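Can a real saucepan go in with a toy kitchen set?

Asked by Krum Vidmar, Bornilthorpe

My daughter turned 3 in September and got the play vegetables from her aunt. The set came without a pot, so I gave her a small steel saucepan of ours plus two white bowls. She cooks with them every day.
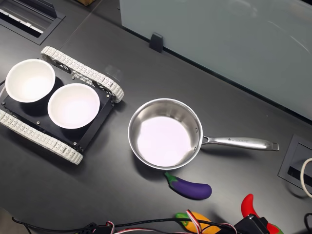

My wife thinks a real pan is too heavy and will wreck the table. Should I buy a toy one? Also, what do you wash the vegetables with? They get sticky.

Answer 1 — Hurkach

Keep the pan. We did the same and ours is still going after two kids. Check that the handle is tight and leave the lid in the cupboard, lids are what get dropped on toes. 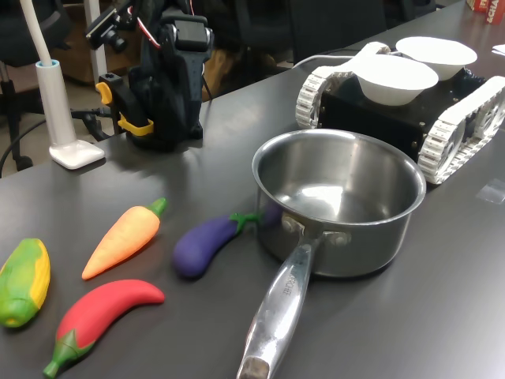 For washing I use warm water and a drop of dish soap, then leave them on a towel overnight. If a piece is hollow, squeeze it first to see if water gets in. Ours did, and it went moldy inside.

Answer 2 — Drilham

Table first. A felt pad or an old placemat under the pan will save the finish. Long handles are the other thing to watch at that age — with the eggplant stem right up against the side of the pan like you have it, a kid reaching for it can bump the whole thing. Turn the handle away from the edge and put the vegetables on the other side.

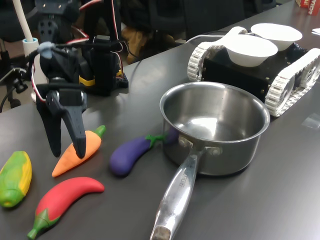 I wouldn't put them in the dishwasher. The color went dull on our pepper.
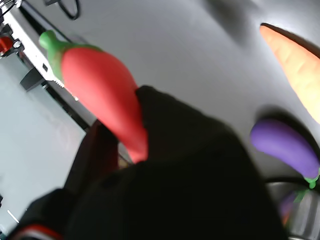 Red chili pepper, with the carrot and eggplant behind

Answer 3 — Kos

just buy the toy pan, they're cheap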